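3.2 Making the bed

The second task we looked at was bed making. Eino Ikonen and I wanted to know how much of the total time goes into the sheet and how much into the pillows, as the textbook plan we started from treats them as one step. We timed 18 rounds in the spare bedroom of the Plevimska share house during August, swapping after each round so that neither of us got too practised.

Each round began with the bed stripped. The fitted sheet went on first, head end before foot end, and was smoothed from the middle out. Pillows were next, plain ones at the back and printed ones in front. Clothes and throws left on the mattress were folded last.

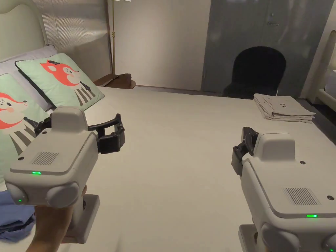 Figure 4. Sheet smoothed, fox-print pillows along the side of the bed, blue fabric still to be dealt with.

The sheet took longer than everything else put together. Most of that was the far corners, where you have to lean across or walk around – Eino walked, I leaned, and leaning tended to pull the near side loose again. The 18 rounds came to 1178 seconds for the sheet alone.

Pillows were quick, but our results varied more. We had not agreed at the start on whether a printed pillow had to face the room, and our first 10 rounds differ because of it. Þröstur Bundgaard, who marked our draft, asked us to keep those rounds in and note the change. They are shown in grey in Table 3.

The light sheet colour made creases hard to judge in the late afternoon, so the last rounds were all done before noon.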